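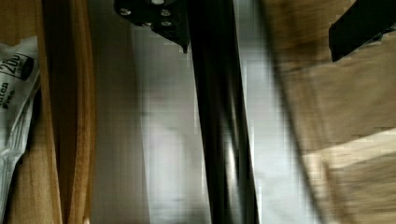 Kitchen Counter Collection: Gallery

Skerevero is a set of manipulation examples recorded on a household counter for training a single-arm policy. The counter was stocked by Qianru Hou, and the task list was written by Lingyun Tang. Operators drive the arm by hand controller. Each run is saved with joint positions, gripper opening, all camera streams and a short text instruction. Runs were recorded in October at the Brelutska site.

The pages of this gallery follow the processing order used by the Jutell toolkit: wrist stream, overhead view, side views, release. Resolution and exposure are fixed for the whole set and are listed in the data sheet.

Wrist stream

The wrist view travels with the gripper, so it carries most of the motion blur in the set. Blurred stretches stay in the training split. An early version of the filter dropped any clip whose sharpness score fell under a threshold, and it removed most of the fast approach motions along with the bad data. Policies trained on what was left moved slowly and hesitated near objects. The current filter flags these clips and leaves the decision to the data loader.

The gripper fingers are not masked. Mingxuan Peng tested masking on a subset and saw no gain in grasp success, and the mask had to be recomputed for every change of gripper opening.

Overhead view

The overhead camera is the reference view for layout. Before a session, the operator compares the live picture with a stored one and moves objects until the two agree within the tolerance for that task. Tolerance is set per object and is tighter for anything the arm has to grasp by a rim or handle. 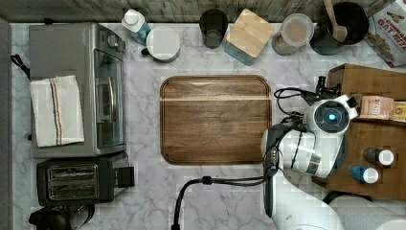

Instructions are written before the run and are never edited to fit the outcome. If the operator does something other than what was asked, the run is marked as a mismatch and goes to a separate folder. Mismatched runs can be relabeled later by a second person, and both texts are kept.

A run ends when the operator presses the stop pedal or when it reaches 80 seconds. Time spent idle at the start is trimmed automatically. Idle time at the end is kept, as the policy needs examples of being finished.

Side views

Two side positions are used. They are calibrated against the arm base with a printed target, and the calibration is repeated whenever a mount is touched. Jinfeng Tian maintains the calibration script, which writes its residual error into the header of every run.

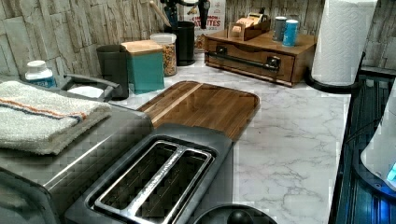
Object variety is handled at the level of the counter layout. Each layout gets an identifier, and no layout appears in both the training and the test split. Items along the back wall count as part of the layout even when no task refers to them. The teal canister with the light wooden lid, for example, has a position entry in the layout file, as does the roll of paper towels. Leaving such items out of the records made it hard to tell whether a policy had learned the task or had tied its motion to a landmark.

Lighting is recorded as one of three settings. Reflections on bare metal are the main source of tracking dropouts. Affected segments carry a flag, and the raw stream is stored next to the tracked one so that tracking can be rerun.

Review is done by hand on a sample of up to 41 runs per layout. The reviewer checks the instruction text, the start and end trim, and the time offset between streams. An offset of more than 2 sample periods sends the run back for realignment. Shengli Zheng does the second pass and has final say on rejected runs.
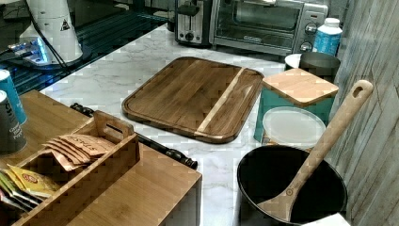
Failed attempts are included. A drop followed by a successful second grasp is labeled as one run with a recovery segment. A drop with no recovery is labeled as a failure and is excluded from plain imitation training by default. The Fu loader exposes both through a single option, and the setting is saved with the model checkpoint.

Release

The first release is packaged in shards of 200 runs, with a checksum file for each shard. Layout files, calibration headers and review notes are included. Corrections will be posted as patches against the shard index, and earlier versions stay available for download.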